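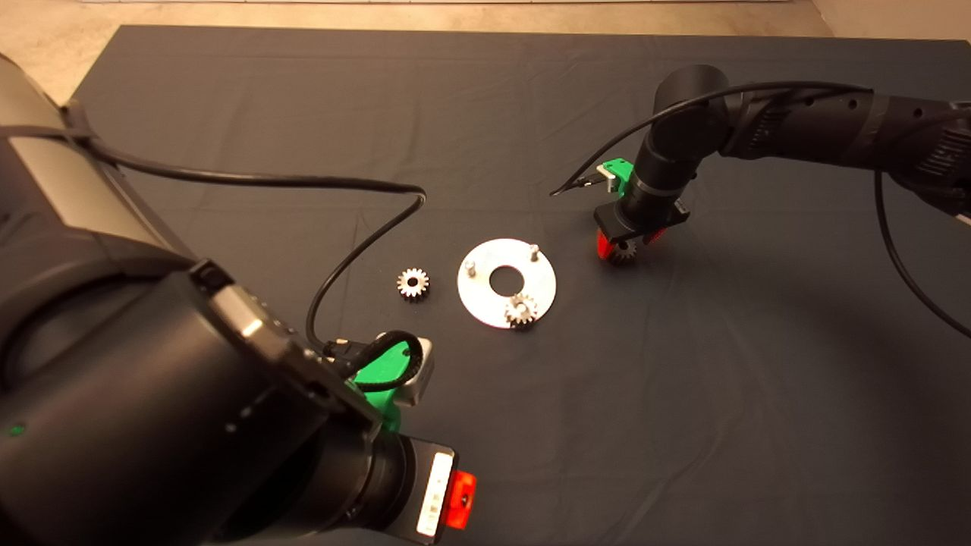 Hilo sobre engranajes rectos y juegos de montaje, a petición de dos personas que preguntaron por el banco de Prendton. Va por partes.

1/ El conjunto es el de siempre: una placa redonda de metal con un agujero grande en el centro, pernos cortos y engranajes rectos que van encima. Parece trivial. Casi todos los problemas que he tenido con él vienen del orden de montaje.

2/ Debajo, tela gris oscura. Probé antes con la superficie desnuda y un engranaje que cae sobre algo duro rebota y rueda. Sobre tela se queda donde cae. Contrapartida: las arrugas levantan la placa por un lado, así que conviene alisar antes de empezar.

3/ La tela la compré en Fetum, 300 de ancho por 600 de largo, en centímetros. Sobra por todas partes. No la he recortado porque el borde sin dobladillo se deshilacha y los hilos acaban entre los dientes.

4/ Orden que uso ahora: primero la placa, plana y sin bascular. Después el engranaje del perno más alejado. Después el resto, hacia mí. Si se hace al revés, el que ya está puesto estorba al siguiente.

5/ El engranaje se coge por el contorno, entre dos dientes opuestos, y baja vertical. Con dos o tres grados de inclinación se acuña en el perno. Entonces no se empuja: se levanta, se endereza y se vuelve a bajar. 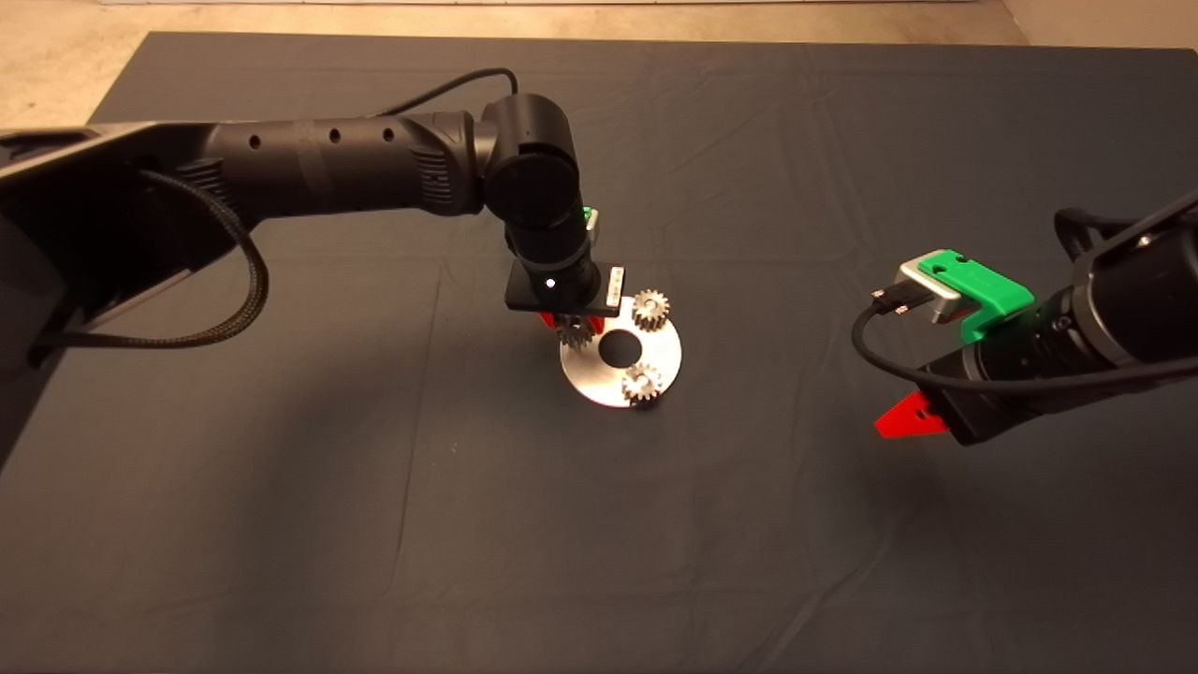 6/ Bijan Rezaei responde que él engrana los dientes en el aire y baja las dos piezas a la vez, y que con un poco de grasa en el perno entran solas. Lo he intentado. Con grasa entran, de acuerdo, pero luego atrapan pelusa de la tela y hay que limpiarlo todo.

7/ Yo bajo el segundo hasta que los dientes se tocan por arriba, giro medio diente y dejo que caiga. Si no cae tras ese giro, el problema está en el perno y no en los dientes - mirar si tiene rebaba en el canto.

8/ La rebaba se quita con una piedra fina, dos pasadas. Lima no: redondea el canto más de la cuenta y aparece holgura.

9/ Registro de marzo: 674 inserciones, de las cuales 361 con el orden antiguo y las demás con el nuevo. Atascos hubo en ambos grupos, bastantes menos en el segundo. No publico porcentaje porque cambié de juego de pernos a mitad de mes y los datos están mezclados.

10/ Gualtiero Russo me pasó la hoja de tolerancias de Rafferty. La de Wevavbridge la tengo incompleta, falta la segunda página. Si alguien la conserva, la agradezco.

11/ Pendiente: repetir la serie con la tela tensada por las esquinas.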